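Notebook, dye bench - Wednesday, started 8:40

Third go at the Fonduvden lightfastness claim. I'm writing this one out in full because my notes from the second go were two lines and a coffee ring, and Nazmiye asked me what I did and I couldn't tell her.

The claim, as their leaflet has it: add the Fonduvden aftertreatment to any plant-dyed wool and it will fade less. Any plant, any mordant. I don't believe in "any." Madder and weld don't fade the same way, and I can't see why one liquid would fix both. The leaflet has a chart with no units on the side axis. I have asked Ullside, who sell it, what the axis is. No answer yet.

What we have so far

Round one (November) was useless. I hung the skeins in the south window and the sun did whatever it did. The treated ones hung nearer the glass. They looked worse, which I would have enjoyed reporting, except that it means nothing.

Round two was better: cards wound with yarn, half of each card under foil, treated and untreated side by side. After 90 hours in the light box the treated weld looked a bit stronger than the untreated. Carolina saw it straight away. I saw it after she told me, which bothers me. Nazmiye looked at the same cards without being told which was which and picked the untreated one as stronger, twice.

So for this round nobody who judges the cards gets to know the labels. I wind them, Carolina codes them on the back, Nazmiye sorts them by eye at the end. I keep out of the room.

Yarn and mordant

All wool from one Kirkegaard cone, lot 2085, scoured together in the big pot. Alum for everything. I wanted to do iron too, but iron darkens the color so much that we'd be arguing about shade and never get to fading. Iron can wait.

Noticed while winding: the inside of the cone is slightly yellower than the outside. Could be the light getting to it on the shelf, could be the mill. Took everything from the inside half. If the early skeins from round two came off the outside, that's one more reason not to trust round two.

Treatment

The leaflet says "a capful per pot." Whose cap, what pot? I weighed the cap full and empty and got 4 grams of liquid, so that's what I used, same for every pot. The untreated pots got plain water, same temperature, same soak. In round two the untreated skeins got no soak at all. Carolina pointed out that a long warm rinse might by itself pull out loose dye, leaving what's stuck on properly, and that this could look like better fastness later. I think that's most of the effect, if there is an effect. Can't prove it yet.

The smell is vinegar and something soapy. pH strip says acid. Madder goes more orange in acid, so the treated madder may be easy to spot, code or no code. Need to ask Nazmiye afterward whether she guessed.

11:15 - cards in the light box. Box turned out to be two degrees warmer on the left. Cards get swapped left to right every morning. Initial the sheet when you do it, please. Last time there were gaps and each of us thought the other had done it.

On keeping colored liquids

Carolina wants to save a little of every bath so we can compare strength later. I'm not convinced they keep. Madder dropped a sludge in the jar last time, and weld went murky in a week. If we do it, capped tubes, a label on each one, and standing in a rack so they don't roll off.

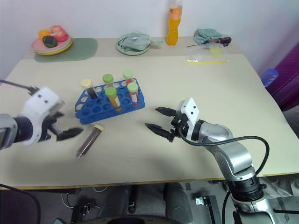

Capped tubes in the blue rack. Not all of them have a label that shows.

Color of the cap tells you nothing six weeks on. Write on the label in pencil, ink runs.

Still open

The Sader gray scale we use for judging is old, and it has been living in a drawer with no cover. Has the scale itself faded? Order a new one, item 334 in the catalog, and lay them side by side before anyone judges a card.

Ask Ullside about the axis again.

If the water-soaked cards do as well as the treated ones, I'm not buying a second bottle. If they don't, I'll want it repeated with a different cone before I say so to anyone outside this room. Next swap is tomorrow, 8:30, Carolina's turn.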